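The great tea economy

I gave up buying tea out in September, and I would like it noted that it was going well until the train to Stornton.
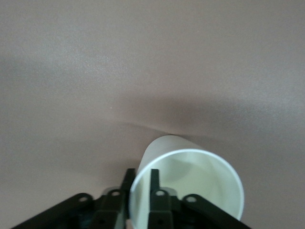 My case against takeaway tea has always been the price. The kiosk on platform 2 wants more for one cup than I pay for a box of 81 teabags (it used to be 100, and the box hasn't got any smaller, which is a trick I'd admire if I weren't the one it was being played on). You are paying for hot water and the privilege of putting your own milk in. And then there's the cup. A white paper cup with a rolled rim is a perfectly decent object until you try to drink from it on a moving train, at which point the rim goes soft, the lid comes off in your hand, and the whole lot ends up on its side with its mouth open, looking as if it has fainted. I have lost two pairs of trousers this way. I own a flask. There is no excuse.

The flask is a Dasteo and holds 500ml, and it keeps tea at a temperature I'd describe as legally actionable. You pour it at seven in the morning and at noon it will still take the skin off your tongue. I've taken to leaving the lid off for the length of a whole meeting, which makes people think I'm waiting to leave. It also makes everything taste slightly of the soup I put in it once, in a moment of ambition. I have tried bicarb, vinegar and those tablets for dentures. Leek and potato is apparently for life.

So you can see how I got to Stornton. Early start, flask on the draining board at home where I had carefully put it so I wouldn't forget it, and forty minutes to wait in a wind that came straight off the car park. I held out for most of it. I read the poster about the replacement buses. I read it again. Then I went and bought a tea and, as I'd come this far, a flapjack the weight of a roof tile.

It was a terrible cup of tea. It was grey, the bag had been in and out again before the water noticed, and I drank every drop standing up with both hands round it. I've had worse meals in restaurants with tablecloths.

I've added it up since, because that's the sort of evening it was, and even with the flapjack I'm still well ahead on the year. The flask is now kept in my shoe by the front door. If anyone knows how to get leek out of stainless steel, the comments are open.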